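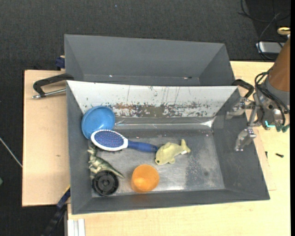
Sorters and packers wanted for the Grirnstead house clearance room

Hi! I'm Areti Kyriakidis and I run the sorting room at Pleltero, the small house clearance and resale outfit on Pisen Street in Grirnstead (we're the green door past the tire place, ring twice). We need three more people to sort and pack household odds and ends from now through December, and I'd love it if one of them was you.

So what is the job? When a family moves or downsizes, we buy the contents of the kitchen drawers, the toy chest, the bathroom cabinet and the hall closet, pretty much everything that's too small for the furniture people to care about. It comes to us all jumbled up. A hairbrush in with a kid's dinosaur, a cup, a bowl, a toy fish, a round wheel-like part that belongs to who knows what. Your job is to get each thing out of the gray bin and to the place it needs to go: kitchen, bath, toys, hardware, or the shelf we call "ask Areti." I spend a good part of my day at that shelf, and I like it there, so please use it!

A normal shift goes like this. You come in at 8:30, grab coffee (it's decent, I buy it myself) and pick a table. You take a bin and work through it piece by piece. Look each thing over for cracks, chips, missing bits and old price stickers. Cups and bowls go to the sink crew. Soft toys go in the wash pile and hard toys get wiped down at the table. Brushes and combs get pulled out on their own, and most of them end up recycled, though the nicer ones with a good handle get cleaned up and sold to a prop shop that takes them by the box. Loose parts get a bag and a tag with the bin number, and you'd be amazed how often the rest of the thing shows up two bins later. I once put a whole pull-along train back together over the course of a week and I'm still going on about it.

After lunch we mostly pack. Mixed lots go out to thrift stores and online buyers, and the packing matters as much as the sorting. Heavy stuff low, cups nested with paper between them, nothing rattling when you give the box a little shake. Our biggest buyer, Triantafyllou, takes up to 277 boxes a month and they do send them back if they're sloppy, so I'm a bit fussy about tape.

The hours: shifts are 8:30 to 3:00 with a paid half hour for lunch. You can do two, three or four shifts a week, your pick, as long as you stick to the same ones once we've set them. We do shut early the day before a holiday, and you get paid for the full shift anyway.

The pay: $244 for two shifts, and it goes up in a straight line from there. Paid every other week by direct deposit. There's no probation rate and no "training wage," you get the real number from your first morning. You also get first pick from the room at cost, which sounds like nothing until you see my mug shelf at home.

What I'm looking for: you should be OK standing for a couple of hours at a stretch (there are stools, and we swap tables so you aren't always bent over the same way). You should be able to lift a full bin with a partner. Good eyes for small damage help a lot, but I can teach that. Patience helps more. You don't need experience, and I don't need a resume. If you've ever cleaned out a junk drawer and enjoyed it, you'll be fine. We've had students, retired folks, and a former baker who folds boxes faster than I can talk.

A few things you might be wondering. The room is heated, but the loading end gets drafty when the door's up, so bring a sweater. We give you gloves, and please tell me if you have a latex allergy so I can order the other kind. The music is whoever gets there first. The 11 bus stops at the corner and there's free parking out back behind the building, but don't take the spots marked for the bakery or I'll hear all about it.

If you have a bad back, or can only do mornings, still get in touch! Tagging and photographing lots is seated work and I can usually split a shift between two people.

How to apply: send me a few lines at Pleltero, 424 Pisen Street, Grirnstead, or just stop in any time between 9 and 2 and ask for Areti. Tell me which mornings suit you, when you could start, and whether you'd lean toward sorting or packing. I'll invite you in for a paid two-hour tryout, where you'll do one bin with me and pack one box. Wear closed shoes, please.

I'll take names until the three spots are filled, and I answer everybody, even if it takes me a few days.

Areti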